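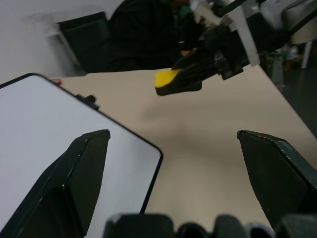
Notebook no. 17

January 2024

My cousin Mỹ Đặng works near the Khattak building and she wrote me that they open the robot lab to visitors on Saturday morning. I said yes before I finished reading her message. It was raining, and I took the wrong bus and arrived when the first group was already inside.

Our guide was Khôi Hà, a quiet man who speaks very fast when the subject is grippers. He showed us the setup they call Edwood. It has two arms working over a plain table, and one of them was holding something yellow, I think a sponge, just over the surface. I had imagined shiny hands like in the movies. The fingers are black and simple, with small nicks on the edges, and I liked them more for this.

What surprised me is how close a person sits. I expected a fence or a thick glass. I asked Khôi if one gets nervous in that chair, and he answered that the first week yes, and after that one thinks mostly about lunch.

They let each visitor ask 2 questions, but I asked 3. The last was how many times they repeat one small task before they are satisfied. For wiping a table, he said, it was around 126 times, and they are still not satisfied.

Mỹ bought me a coffee afterwards and we talked about our grandmother's kitchen. The next open day is in June. I will check the bus better.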